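Ticket: Cable sorting cell, basket layout and parking rules
Project: Brudier
Site: Mikville
Opened by: Geeta Mittal
Status: Open, waiting on step 5

What I'm asking for

We have 13 pages of setup rules for the two-arm cells and not one of them says where the baskets go! I'd love to fix that this month while we have a sorting task running. Gusau and Mazurek both lay out their baskets by eye, and their logs keep showing the same fault: wrist stops early, operator clears it, wrist stops early again.

Log

9:10 a.m. Read back through the fault list. 18 early stops, 7 of them with the right arm reaching over a basket rim. That's a great clue.

9:40 a.m. Checked the purple cable on each arm for slack at the elbow. Plenty on both. Crossed that off.

10:25 a.m. Tried a lower approach height. Worse. Put it back.

11:05 a.m. Raised the approach height and slid the baskets toward the back of the floor. Much happier! Ran the rest of the morning like this.

1:30 p.m. Wrote up the draft below. Please pick holes in it.

Draft rules

1. Baskets go in a row at the back. Keep the front of the floor clear for the cable pile.

2. One color per cable type, agreed before the run and written on the run sheet. No swapping halfway.

3. Both arms keep their base plates on the front rail. If a plate has been moved, re-zero before anything else.

4. Leave the strip between neighboring baskets visible from the wrist camera. Check the wrist view as well as the fixed one, every time a basket is moved.

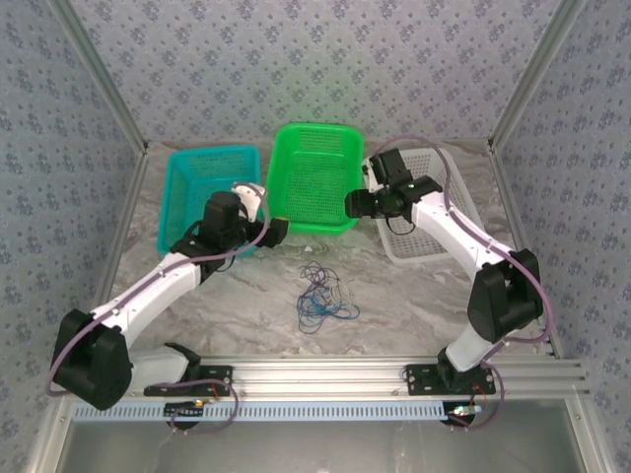
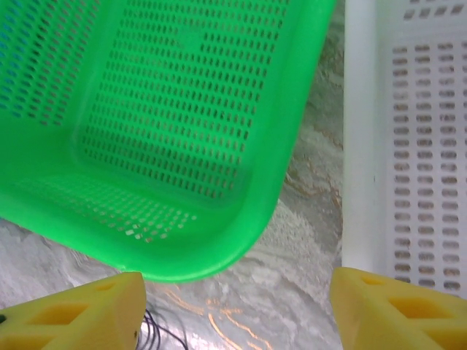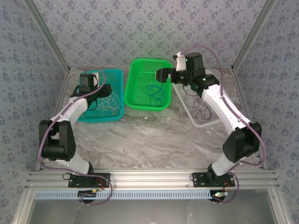
Green basket in the middle, white one to its right.

5. Parking position. Still undecided. I'd like the jaws clear of every rim before anyone reaches in, with power to the arms off at the switch. Mazurek parks at mid-height and wants to keep it that way. Can we test both?

6. After a stop, write down which arm and which basket before clearing the fault. It takes a minute and it's the reason I could find any of this.

Next: 2 more runs with the higher approach, then I'll attach the numbers and send the draft to Gusau.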